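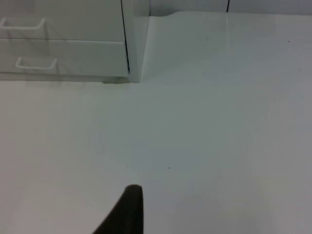
White drawers with U-shaped handles on a white countertop.

Bodis Side-Mount Garage Door Opener: Review After Five Months

By Declan Tindall
December 9, 2021

The Bodis is a side-mount opener for residential sectional doors. It bolts to the wall beside the door and turns the torsion shaft directly, so there is no rail and no overhead motor. I bought one in July for a detached two-car garage in Cakville and have run it daily since then. The door is an uninsulated steel sectional, 16 feet wide, with a standard-lift track and a weight of 165 pounds on the scale with the springs unwound.

What is in the carton

Motor unit, mounting bracket, shaft collar with two set screws, cable tension monitor, photo eyes with wire, wall console, 2 remotes, a manual release cord and a bag of lag screws. The deadbolt lock is a separate purchase. The printed manual covers left-side mounting in full and gives right-side mounting a single page. The wiring diagram is the same for both.

Installation

The unit needs clear wall space beside the door and a torsion shaft that extends past the bearing plate. Mine was short. Kieran Stockdale of Stakham, who has serviced this door before, fitted a coupler and a longer stub and re-leveled the shaft at the same time. Doors with extension springs are not compatible.

The collar slides on easily, but the set screws are soft. One rounded off at a torque well below what the manual calls for, and I replaced both with hardened screws from the hardware store. The bracket holes are slotted in one direction only, so vertical alignment has to be right before the lags go in. If the shaft and the motor are out of line, the housing rocks slightly on each cycle and the bracket works loose.

Travel limits are set from the wall console by holding the up or down button and then confirming. I had to repeat the down limit twice. The first setting left a gap at the bottom seal on the hinge side of the walk door, where the slab has settled.
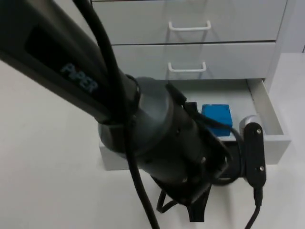

Force settings are learned on the first full cycle after the limits are stored. There is no manual adjustment. This works well if the door is balanced and badly if it is not. With the springs a half turn under, the motor reversed near the top of travel and gave a code that the manual lists only as "obstruction". After the springs were corrected the fault did not come back.

Operation

Opening takes 13 seconds and closing takes 15. Both are slower than the chain-drive unit it replaced. Noise is much lower. I measured 73 dB at three feet from the old unit and did not repeat the reading for the Bodis with the same meter, so I will only say that a conversation in the garage can continue while it runs. Most of the remaining sound comes from the rollers and hinges.

The cable tension monitor is the weak part. It is a small roller on a sprung arm that rests against the lift cable, and if the cable goes slack it stops the motor. On my door it tripped on closing several times in the first weeks. Moving it an inch closer to the drum fixed most of this. Edith Salazar, who has the same opener on a lighter door, reports the same trips and the same fix. The manual gives a mounting range but no preferred point within it.

The cycle counter in the console menu reads 3,545. I have two drivers and a workshop in the building, so the count is high for a house. Gear backlash at the shaft feels the same as when new, and the collar has not slipped since the screws were changed.

Battery backup

Optional, and sold by Barbosa as well as by the maker. The Barbosa pack uses the same connector and costs less. I tested it with the breaker off – the door ran at reduced speed and the console light stayed dark, as specified.

Verdict

Good motor, poor fasteners, fussy cable monitor. It suits a low ceiling or a garage with overhead storage, provided the torsion shaft is straight and the springs are in balance. Check the shaft extension before ordering, and buy the hardened set screws on the same trip as the wall anchors. I have not tested it on a high-lift track.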